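Laufhose mit Seitentasche: Handy rutscht, Bund rollt, was tun?

Forum > Bekleidung > Hosen und Tights

Verfasst von schlurfschritt, Dienstag, 18. Juni 2024

Hallo zusammen,

ich suche eine neue kurze Tight fürs Laufen und gelegentlich fürs Yoga, wobei gelegentlich bei mir bedeutet, dass die Matte inzwischen dem Hund gehört. Bedingung ist eine Seitentasche, in die ein normales Handy passt und in der es auch bleibt. Meine jetzige ist die Endeo mit hohem Bund. Nach 3 Kilometern hängt die rechte Seite tiefer als die linke, und der Bund hat sich zu einer Art Wurst aufgerollt. Ich laufe dann mit einer Hand an der Hüfte weiter wie jemand, der gleich einen Walzer anfängt.

Größe M, laut Tabelle liege ich mittendrin. Kleiner nehmen? Andere Marke? Gürtel?

Danke schon mal
schlurfschritt

kilometerkonto schrieb:

Kleiner nehmen. Der Bund rollt, wenn er zu weit ist, das Handy zieht, wenn der Stoff nachgibt. Ich trage die Endeo in S, obwohl die Tabelle M sagt, und da rollt gar nichts.

nahtzugabe schrieb:

Da muss ich widersprechen. Ein Bund rollt meistens, wenn er zu eng ist oder an der falschen Stelle sitzt. Er sucht sich dann die schmalste Stelle am Körper, und die liegt bei den meisten Leuten eben nicht dort, wo der Hersteller sie vermutet. Eine Nummer kleiner verschlimmert das.

Schau mal innen nach, ob oben ein Gummiband eingenäht ist oder ob der Bund nur aus doppelt gelegtem Stoff besteht. Ohne Gummi rollt er früher oder später bei jedem, der sich bewegt. Was bei einer Sporthose als Anwendungsfall ja vorkommen soll.

kilometerkonto schrieb:

Ich bewege mich durchaus in meiner. Sie rollt trotzdem nicht.

nahtzugabe schrieb:

Glückwunsch zur Figur.

schlurfschritt schrieb:

Ich habe nachgesehen: kein Gummi, nur doppelter Stoff. Im Shop stand "komfortabler Formbund". Die Form ist jetzt eben die Wurst.

Zu S: Habe ich im Laden anprobiert. Ich kam rein. Raus war dann ein eigenes Projekt.

graumeliert schrieb:

Ich werfe mal die Bakisthorpe in den Ring. Kennt hier keiner, sieht aus wie Schulsport, aber die Tasche sitzt weiter hinten und hat oben einen Überschlag. Der Bund ist breit und hat einen Kordelzug, und zwar einen echten. Bei vielen anderen ist die Kordel ja nur vorne angenäht und macht Schleife fürs Foto.

Nachteil: Die melierte Variante zeigt jeden Tropfen. Wer im Juni in Hellgrau läuft, teilt seiner Umgebung sehr detailliert mit, wo er schwitzt. Nimm Schwarz oder Dunkelblau.

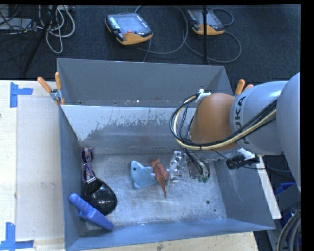 Entscheidend ist bei der Tasche der Eingriff, die Tiefe kommt erst danach. Ein weiter, gerader Eingriff leiert aus, ein schräger mit Gummikante hält. Test im Laden: Handy rein, zehnmal auf der Stelle hüpfen, die Blicke ignorieren. Wer das Handy zu Hause lassen will, kann genauso gut mit etwas anderem prüfen, nur bitte mit etwas Flachem und Schwerem, denn ein hellblauer Plüschhai wie der da oben in der Metallkiste hat Flossen nach beiden Seiten und sagt über den Sitz eines Telefons leider nichts aus. Ich nehme immer eine Tafel Schokolade im Karton, die kann man nach der Anprobe weiterverwenden. Und unbedingt beide Seiten testen, bei meiner ersten Bakisthorpe war die linke Tasche merklich enger als die rechte. Umgetauscht, seitdem Ruhe.

frau_flachland schrieb:

Mitgelesen und gleich gehüpft. Meine alte Litham hat verloren, das Handy liegt unterm Sofa.

Kann man so eine Tasche eigentlich nachträglich enger machen? Der Rest der Hose ist nämlich tadellos, und ich trenne mich ungern von Sachen, nur weil ein Teil davon versagt. Sonst wäre hier im Haus einiges los.

nahtzugabe schrieb:

Kann man. Elastisches Einfassband an die Oberkante, beim Annähen leicht dehnen, Zickzackstich, Jersey- oder Stretchnadel. Kein Geradstich, der reißt beim ersten Hineingreifen. Wenn du keine Maschine hast, geht auch ein elastischer Handstich, dauert halt einen Abend.

Aber vorher waschen und schauen, ob der Stoff noch zurückspringt. Wenn er nach dem Ziehen Wellen behält, ist das Elasthan hinüber und du fasst eine Leiche ein. Meistens hat da jemand Weichspüler benutzt.

frau_flachland schrieb:

Wer benutzt denn Weichspüler.

(Ich. Seit Jahren.)

kilometerkonto schrieb:

Weichspüler ist überschätzt als Schuldiger. Ich benutze ihn auch, und siehe oben, bei mir rollt nichts.

graumeliert schrieb:

Langsam glaube ich, kilometerkontos Hose ist aufgemalt.

taktlos23 schrieb:

Verstehe die ganze Diskussion nicht. Bauchtasche kaufen, fertig. Kostet im Angebot 11 Euro, passt zu jeder Hose, und man muss im Laden nicht hüpfen.

schlurfschritt schrieb:

Hatte ich. Die Bauchtasche wandert bei mir nach hinten und klopft dort im Takt. Nach einer halben Stunde fühlt man sich verfolgt.

taktlos23 schrieb:

Dann enger schnallen.

schlurfschritt schrieb:

Dann kann ich nicht mehr atmen, und das Atmen wollte ich beim Laufen eigentlich beibehalten.

mattenwart schrieb:

Hier wird nur vom Laufen geredet, im Eingangsbeitrag stand aber auch Yoga. Dafür ist die Seitentasche eher lästig. In der Seitlage liegt man auf der Naht, und wenn man vergessen hat, das Handy herauszunehmen, auf dem Handy. Ich würde zwei verschiedene Hosen kaufen. Für die Matte was ohne Tasche und mit weichem Bund, da darf er auch ohne Gummi sein, und fürs Laufen was Festeres.

Poojary hat eine ohne Seitennaht, sehr angenehm. Blickdicht ist sie allerdings nur in den dunklen Farben. Bitte zu Hause vor dem Spiegel vorbeugen und nicht erst im Kurs in der ersten Reihe.

nahtzugabe schrieb:

Das mit der Blickdichte gilt generell. Das Etikett hilft da wenig, gleiche Mischung kann dicht oder dünn gestrickt sein. Hand in die Hose, Stoff spannen, gegen das Fenster halten. Wenn man die Fingernägel erkennt, zurück auf den Bügel.

schlurfschritt schrieb:

Zwischenstand: Ich habe mir die Bakisthorpe in Dunkelblau bestellt, in M und in L, eine geht zurück. Schokolade liegt bereit. Für die Matte kaufe ich erst mal nichts, ich müsste sie ja vorher vom Hund zurückbekommen.

Die Endeo behalte ich für den Garten, die Tomaten stört die Wurst nicht.

graumeliert schrieb:

Achtung, fällt im Bein länger aus als auf den Bildern. Bei mir endet sie knapp über dem Knie. Gegen aufgescheuerte Oberschenkel super, modisch eher Radtour mit der Pfarrgemeinde.

kilometerkonto schrieb:

Ich bleibe dabei, S hätte gereicht.

schlurfschritt schrieb:

Kurzes Update, beide sind da. M passt, der Kordelzug ist echt, die Tasche hat einen Überschlag. Gehüpft wurde im Flur, das Handy blieb drin. Die Schokolade hat den Test nicht mehr erlebt. Erste richtige Runde kommt am Wochenende, ich melde mich, falls ich dabei wieder Walzer tanze.

frau_flachland schrieb:

Und ich habe Einfassband gekauft. In Schwarz. Die Hose ist, wie ich jetzt bei Tageslicht sehe, Dunkelblau. Fällt das auf?

nahtzugabe schrieb:

Ja. Aber beim Laufen guckt dir keiner so lange auf die Hüfte. Denk an die Stretchnadel.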